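Clear Ground

The working counter, by Diane Hiebert

Most kitchens have enough counter. What they lack is one uninterrupted stretch of it. Leonie Te Moana, who plans small kitchens for Zamora, sets the minimum at 30 inches of width for a cutting board and a hand's space on either side.

Her method starts at the back. Dry goods go in a single row against the tile, one container deep, with labels or clear sides for anything that looks like flour. Lids should lift without moving a neighbor. Utensils stand upright in a crock at the end nearest the stove.

Appliances with cords share one side - toaster, toaster oven, kettle - close to the outlet. A cloth left on top of a toaster oven comes off before the oven is switched on.

The opposite side takes a tray. Tea boxes, a small dish and a child's plate of play fruit can all sit on it, and the lot moves in one lift when the stone needs wiping.

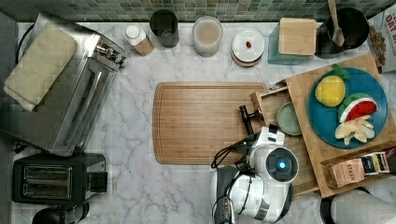
The board stays out. Te Moana prefers bamboo with a perimeter groove, washed by hand and dried on edge. She oils hers every January and again in summer, and leaves it 11 hours before use.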